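Workshop tips: teaching a robot to put small parts away by hand

These notes come from the Kondetti bench, where we record drawer tasks with a pair of hand-held grippers. Most of them apply to any small organizer.

Pull the drawer out before you pick up a gripper. Leave the others closed.

Use a plain, pale board. Dark parts show up well against it.

Start and finish every take with the fingers open. Hold still for 2 seconds at each end – it makes trimming easier.

Keep cables outside your elbows.

Move at half your normal speed. We recorded 90 takes in December and threw out 19, nearly all of them rushed.

One drawer open, grippers ready: 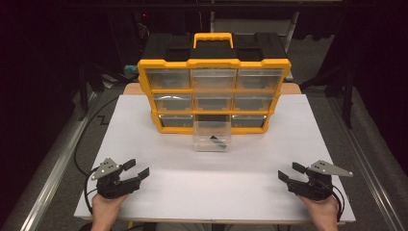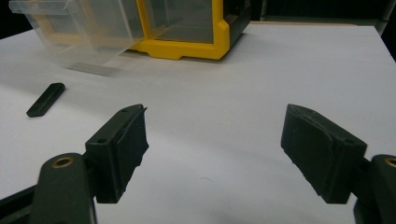
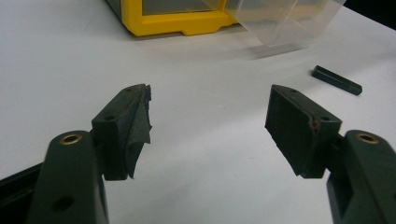
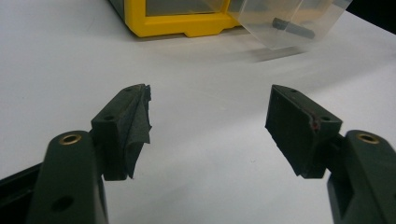
Lorna Purves wrote in to say that she gets better results by changing the starting angle of the part on every take. Her first set had it lying the same way each time, and the robot missed as soon as it was turned. She also stops after 20 minutes, when her wrists start to drift.

Check the pad screws before each session. Write the take number down before you start, and mark bad takes right away – you won't remember them later.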